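Astness Recycling Opens Bag and Film Drop-Off in Hurulthorpe

HURULTHORPE – Astness Recycling will begin taking plastic bags and film at its Cudar Road depot in March. The service is free to town residents.

Clean grocery bags, bread bags and shipping film will be accepted. Food wrap and anything with a zipper should stay in the household trash. There is a limit of 5 full bags per visit.

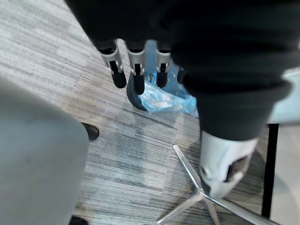

Rhys Rutherford said the town had waited long enough for a drop-off of its own, and that the drive to Maihi "is 40 minutes each way, which most people won't do for a sack of bread bags."

A trial at the Maihi depot took in 1,288 pounds of film over 15 weeks. Material from both sites will be baled at Maihi.

The Hurulthorpe drop-off opens at 8 a.m. Residents should use the side gate.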